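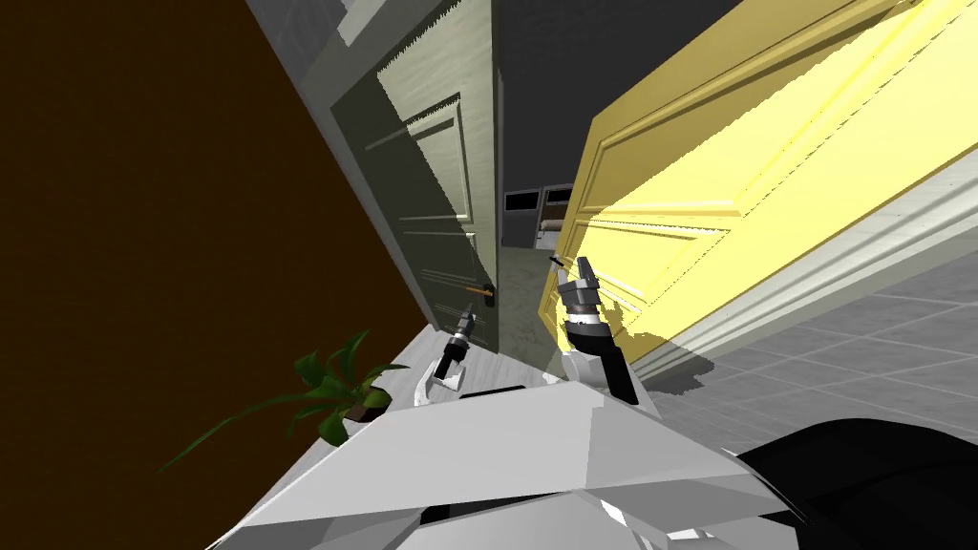

Gray-green paneled door, open, orange lever handle.

Ask a Camper > Cabins & Lodges
Search this board Enter keyword Go

Cabin or powered site at Gornevley in April? With a dog and a small trailer

Posted in April by tarp_and_kettle

Trying to book Gornevley for 2 adults, 1 dog, 7 nights. Website says cabins are "pet considered" whatever that means. Called twice, got the machine. Is it worth paying extra for a cabin that time of year or do we just take a powered site and bring the heater? Also the trailer is only small but I'd need to park it somewhere and the map shows nothing. And is the road in from Takus ok now, last I heard half of it was gravel. Need to decide by tonight, they only hold the dates till 9 pm. Thanks

mudflap41

Cabin. Did both. April nights are cold up there, the sites by the creek get no sun until late morning and everything stays damp. We had a powered site first time and spent the whole trip drying socks.

Dog thing: "pet considered" means you email them and say what breed and how big. They said yes to ours in one day. Dont bother with the phone, office is only staffed mornings and again for an hour or so before dinner. Dogs only go in the cabins on the lower loop, not the ones with carpet. Bring your own blanket for the dog and a towel for feet, they do check when you leave and there's a cleaning fee if theres hair on the beds.

Trailer goes in the overflow lot behind the boat wash. No charge when we went but you have to ask for the tag at check in or you get a note on your windshield. Not lit at night so bring a flashlight, and a hitch lock if you have one.

Road from Takus is sealed as far as the bridge. After that gravel, few potholes, fine if you go slow. We towed it in a sedan. Don't follow your phone, it sends you over the Wumen side and that is a steep one lane road with nowhere to turn around. Learned that the hard way with a canoe on the roof.

Ask for cabin 41 if its free. End of the row, own tap outside, covered porch big enough for the bikes. Kitchen is basic, two burners and a kettle, no oven. Pots are there but the knives are useless so take one.

pinecone_r

never stayed there but we go to Menon every year and its nicer, and the dog can go off leash on the beach before 10. just saying

lowtide_lou

Going to disagree a little on the cabin. If you have a decent heater the upper powered sites are fine, they get the afternoon sun and you're closer to the showers. Big price gap over 7 nights. Two things though, the power posts up there trip if you run anything over 3000 watts, so heater and kettle together can do it, and then you're waiting for someone to come reset it. And you need the longer cord, the posts are a good way back from some of the pads.

Showers are coin operated, take quarters. Laundry too. Camp store shuts early in April so get milk and bread in Takus on the way thru.

Agree about the Wumen road. Avoid.

If you do go cabin get the bedding sorted beforehand, sheets aren't included unless you tick the box on the booking form and its easy to miss. Pillows are included, kind of flat.

Related threads
Takus boat ramp, what time does it get busy
Menon off leash hours, changed again?
Best extension cord for powered sites
Cabin kitchens: what to pack when there's no oven
Towing a small trailer on gravel
Wumen lookout walk with kids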